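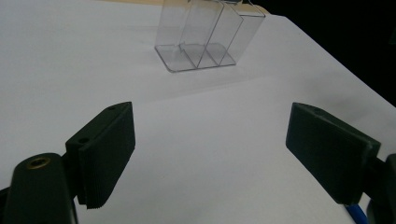
The clear divided container on my white table.

Hotarik divided container, clear plastic. Had it since November, use it every day, so I figure I can say something useful by now.

Short version for people in a hurry (me too). Good box. Does the one job. Price is a little silly. I'd buy it again but I'd wait for a sale.

Why I got it. My work table is white and everything small disappears on it or rolls off it. Beads, pins, the little screws from eyeglasses, snaps, spare fuses. I used to keep all that in jelly jars and then dump a jar out every time I needed one thing. Got tired of that. Wanted something clear, with dividers, that could stand at the back of the table and stay put.

Tried two others first. The Sinaga one was cheaper, 5 dollars at the hardware store, and the plastic went cloudy fast. Looked like bathroom glass after a few weeks. Also smelled. The Tedomov is more of a drawer insert and it's fine if you have a drawer, but I don't, I have a table. Gave it to my sister for her makeup and she likes it.

So, the Hotarik. Paid 29 for it at Flullcombe, which is a lot for plastic. No discount, no free anything, my own money.

First thing, the clear is really clear. I can find the blue snaps without picking the box up. That was most of what I wanted so I'm already pretty happy. It does show dust. And fingerprints, if you're the type who cares. I wipe it with a damp cloth when I remember, dish soap if it's bad. Haven't put it in the dishwasher and wouldn't, the leaflet says hand wash and I beleive it.

Dividers. Mine don't move around, and small stuff stays in its own section. I tested with seed beads, which get into everything. Filled one section right up, snaps in the next one, carried it across the house and up the stairs. No mixing. The Sinaga would have been bead soup by the landing.

Corners inside could be rounder. Getting the last pin out of a square corner is annoying, fingernails don't really do it. I tip the whole thing into my palm or use tweezers. If you've got big hands you'll want tweezers for most of it tbh.

Weight. Light when empty, a bit too light. Bumped it with my elbow the first week and it slid. Once it has stuff in it, no problem. I stuck felt dots on the bottom, the kind for chair legs, and now it doesn't slide and it doesn't scratch the table either. Felt dots should come in the package at this price. They don't. You get the box, the leaflet and a sticker that leaves gunk behind. Cooking oil gets the gunk off, then soap.

Sturdy enough? Dropped it once from table height onto the kitchen floor. Small scuff, no crack. Wouldn't do it twice on purpose. Don't lean on it either, it's a box for small things and you can feel the sides give if you squeeze.

Static. Forgot about this one. Dry winter days, the lighter beads cling to the sides and you have to flick them down. A wipe with a dryer sheet helps for a while. All clear plastic does this I think, the Sinaga was the same.

Other stuff I've tried in it:
Tea bags. Fine, looks nice on a counter.
Paper clips and rubber bands. Fine, kind of a waste of a good box.
Watercolor brushes standing up. They flop over. No.
Vitamins for a weekend trip. Worked but no real seal, so wrap it in something.
Seeds in spring. Really good for this actualy, one packet per section, masking tape for labels. Tape comes off clean if you don't leave it for months.

Where it goes matters more than I expected. I had it up front at first, right where I work, and kept knocking it and reaching over it. Moved it to the back of the table and now there's open space in front to spread things out. Still an easy reach. If your table is deep you might want it off to one side instead.

Light matters too. In the morning it's great, I can see every section from my chair. At night with just the desk lamp I get glare off the front and have to turn it a little. Small complaint.

Things I'd change. Rounder corners. Felt feet included. A sticker that peels like a normal sticker. And a price in the teens, come on.

Would I tell you to buy it? If you've got lots of tiny things and you keep losing them, yes. If it's for cotton balls or pencils, get the cheap one and let it go cloudy, who cares. If you have 100 kinds of beads you'll need more than one of these and that adds up fast, so look at a proper cabinet first.

9 out of 10 for the box, less for the price. Getting a second one for the sewing stuff when it goes on sale, same kind, and I'll put the felt dots on before I fill it this time.

Update, quick one. Somebody asked if it yellows. Mine sits out all day and so far no, still clear. Can't speak for a sunny windowsill, haven't had it on one.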